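Cleaning up secondhand wooden toys (and the table they end up on)

Posted December 2019 in Around the House

We have hit the season when every thrift store shelf is stuffed with wooden toys, and I can't walk past one. Puzzles, pull-along ducks, stacking rings, and above all alphabet blocks! I've been cleaning them up for years now, first for my own kids and then for everybody else's, and I've made enough mistakes to fill a page. So here's the page.

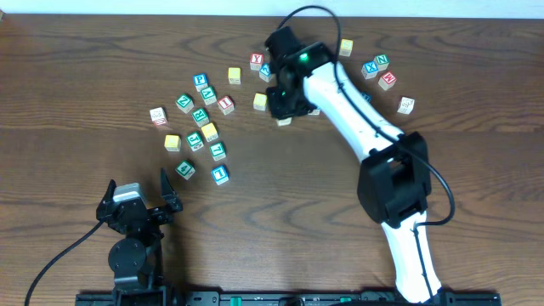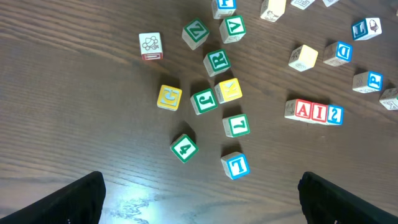 Alphabet blocks on a wooden tabletop, all four pictures.

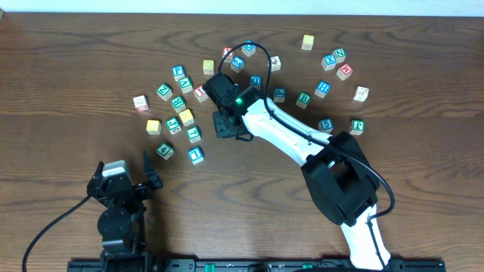
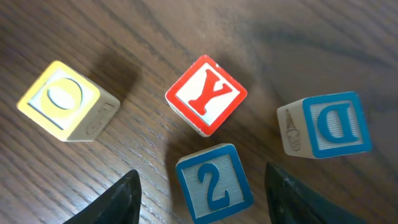
First thing, and I mean before any water comes near them: go over everything dry. An old soft toothbrush gets into the corners and around raised letters better than any cloth. Do it over newspaper, or outside if the weather lets you. You'd be amazed at the fluff. I once got most of a cracker out of a pull-along train.

Then the wash. Please don't soak wooden toys. I did that with my very first batch (a whole sinkful, I was so pleased with myself) and by morning the paint had lifted on half of them and a little barn had come apart at the glue. What you want is a bowl of warm water with 2 drops of dish soap, and a cloth wrung out until it hardly feels damp. Wipe, turn, wipe, then straight over with a dry towel. If the color starts coming off on your cloth, stop right there.

Vinegar is fine for smells. I use one part white vinegar to four parts water, again on a well-wrung cloth, and then leave the toys in an airy spot. If they came out of somebody's basement they might need a second go. For really stubborn musty wood, put the toys in a lidded tub with an open dish of baking soda and forget them for a week. My neighbor Vaida Vaher swears by dry coffee grounds for this, and it does work, but then you have a toy that smells like coffee, so choose your smell.

Drying takes longer than you think. Set everything out on a cooling rack with gaps between and turn the pieces over at bedtime. Not on the radiator! Not in the oven on low either, which I have seen recommended and which gave me a cracked duck.

Crayon: a dab of plain white toothpaste on a damp cloth, rubbed gently, on bare wood only. Sticker goo: a little cooking oil, leave it ten minutes, wipe, then soapy cloth. Ballpoint pen: I've never fully beaten it. Sand it or live with it.

For rough spots, use fine sandpaper and go with the grain, just enough that it stops catching on a sock. (The sock test is my mother's. Pull an old wool sock over the edge and if it snags, keep sanding.) Bare wood gets a thin rub of food-grade mineral oil afterward, and then wipe off whatever hasn't gone in after half an hour. A little goes a very long way. I'm still on the same bottle I bought in May.

Now, old paint. If a toy might be really old and the paint is chipping, I don't sand it and I don't give it to a child. Lead paint is a real thing and you can't tell by looking. Those go up on a high shelf as decoration, or they stay in the store.

About tables, seeing as I promised. Ours is wood and it has been through everything. Crumbs in the grain come out with that same dry toothbrush. White rings from hot mugs will often fade if you rub in some plain mayonnaise, leave it overnight and buff it off in the morning — it sounds ridiculous and my husband left the room when I did it, but the ring went. Small dents in unfinished wood can be raised with a damp cloth and a warm iron, a few seconds at a time, lifting the cloth to check as you go. On varnish I wouldn't try it, you'll get a cloudy patch that's worse than the dent.

Storage is the last bit. Plastic bags trap damp, so I use cotton drawstring bags, or old pillowcases tied with ribbon. Puzzles get a number penciled on the back of every piece, same number for the same puzzle, and that has saved me whole evenings on the living room floor.

If you've got a trick for ballpoint, please leave it in the comments. I have a rocking horse with a mustache waiting.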